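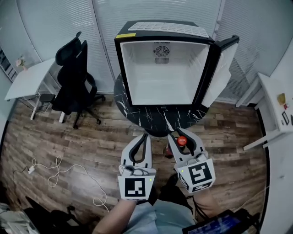
*Medeiros*

**Speaker notes: moving the school from paper notices to one messaging system**
Thursday, April 8, 2021

**Slide 1. Scope**
- Covers notices, absence reports and permission forms. Grades and fee payments stay where they are.
- Say early that the class pages on Hallix close at the end of term. People will ask.

**Slide 2. Before the change**
- Notices went out by paper, email, the Hallix pages and the front sign. Wording and dates did not always match.
- Office staff typed each notice up to 8 times in a busy week.
- Pause here. Ask who has had two versions of the same sports day letter.

**Slide 3. What Clirelon does**
- One entry, sent to phone and email together.
- Families pick a language at sign-up. Machine translation only, so keep sentences short and avoid idioms.
- Absence reports go straight to the roll. Teachers see them before first bell if sent by the cutoff.

**Slide 4. Sign-up figures**
- Trial opened in January with roughly 200 families. Enrollment is now 300.
- Separated households get 2 logins per child. Each login has its own contact details, and neither can see the other's.
- Do not read out the year-level table. It is in the handout.

**Slide 5. Permission forms**
- Signed on screen, stored against the student record, exported to Zorkeo overnight.
- A form changed after signing is void and must be sent again. Staff missed this twice in the trial.
- Medical forms still need a paper copy for camps.

**Slide 6. Families without a smartphone**
- Text message for urgent items. Paper on request, from the office, same day.
- The request carries over each year. No need to renew.

**Slide 7. Message rules**
- Routine notices: one bundle, sent after school.
- Urgent: closures, late buses, early pickup. Office sends these, not classroom staff.
- Replies go to the office inbox. Teachers' direct messaging is off for now.

**Questions**
- Data storage: refer to the privacy sheet, page 2.
- Old notices: archive stays readable until the Hallix contract ends.
- If time is short, drop slide 6 and point to the handout.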